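The Zip-Top Bag Has Been Oversold

I live in 700 square feet with one closet, and for a while I believed what the storage people told me. Put it in a bag, press out the air, close the zipper, and the sweater problem goes away. I bought the variety pack. I bought the refill. At the low point I owned 128 bags and was storing some of them inside other bags.

I would like to register some doubt.

Start with the claim that bags save space. They don't shrink a sweater. A folded sweater is the same sweater with a plastic skin on it, and the skin is slippery. Stack five cotton shirts on a shelf and they hold each other up by friction. Stack five bagged shirts and the pile slides onto your feet the second you pull one from the middle. The Skodurar catalog gets around this by photographing the bags standing in a drawer, shoulder to shoulder, in a drawer that is exactly as deep as the bag is tall. Mine is not. I measured it after I'd thrown away the receipt.

Then there is the looks question. The first zip bags were ugly and didn't care. Now they come frosted, with prints, and a person can spend a good while deciding between leaves and stripes for something that will live in the dark under a bed. My friend Teguh Ong, who packs for a living (he moves other people's apartments for Bridico), thinks the prints are there to stop you from seeing that you have bagged junk. I think he's right. A clear bag of dead phone chargers is embarrassing. The same chargers behind a cloudy panel of foliage could be anything, and so you keep them another year.

I'm not immune to this. Ginkgo leaves in green and orange, with an orange zipper to match, and I can feel my hand going toward my wallet.

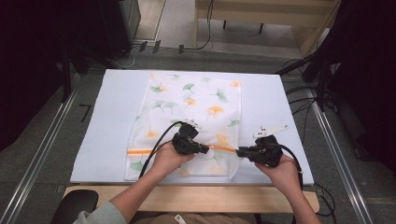 The zipper is the weak part

Every bag is sold on its panel and fails at its zipper. It needs a flat surface under it and both hands, one pinching each end, and even then you have to watch the track the whole way along. Do it on a mattress, the way most of us pack, and you'll get a closure that looks fine and has a gap in it somewhere near the corner. I have found moth damage in a "sealed" bag. I have also found a bag so well sealed that I pulled the slider clean off trying to get at a scarf in December.

The cheap ones from Flakdale lose the slider first. The expensive ones from Cárdenas keep the slider but the track goes stiff, so you end up sawing back and forth at it. I've tried both and can't say the difference in price bought me anything except a nicer sound.

People who love these bags will say I'm overstuffing. Sure. Everybody overstuffs. A product that works only when it is two-thirds full is a smaller product than the one on the label, and I'd like the label to say so.

What I would keep

Small things that leak, or that get leaked on. Sunscreen. A wet swimsuit on the way home. Screws from a bed frame, if you write "bed" on the bag before you put it down, and I mean before. Cables in ones and twos. Travel is the one place where I'll give the bag real credit, since a suitcase is a box with sides and the pile has nowhere to slide to.

For the closet, I went back to a shelf and a cardboard box with the flaps cut off. It looks terrible. I can see every sweater I own, and last month that got rid of three of them, something no bag in this apartment ever managed.

I still have a stack of the printed ones in the kitchen. If you want some, come by after 6 p.m. and bring something to carry them in.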